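Harkberg Gripper Project

The Harkberg Gripper Project is a student project in which members use hand-held grippers to record everyday handling tasks for training robot arms.
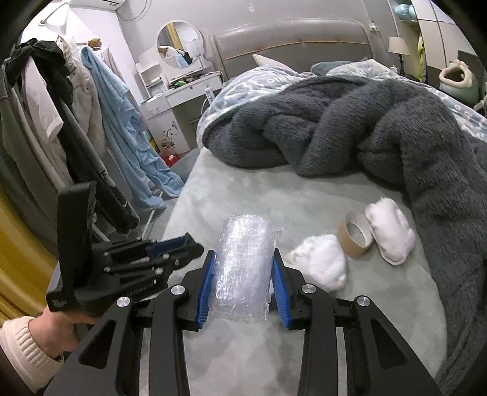 Who can join the project?
Any student at the school may join after a short safety course – no programming experience is needed.

The project was started by Ylva Bråten, a physics teacher, and is now run by Eduardo Tiongson and Hường Hồ. Members work in pairs at home, handling household goods and wrapped items. Each pair is asked to turn in 100 recordings a term. By January the group had collected 3074, of which 362 were rejected, mostly for jerky movement. Results are shown at the Evska student fair in the spring.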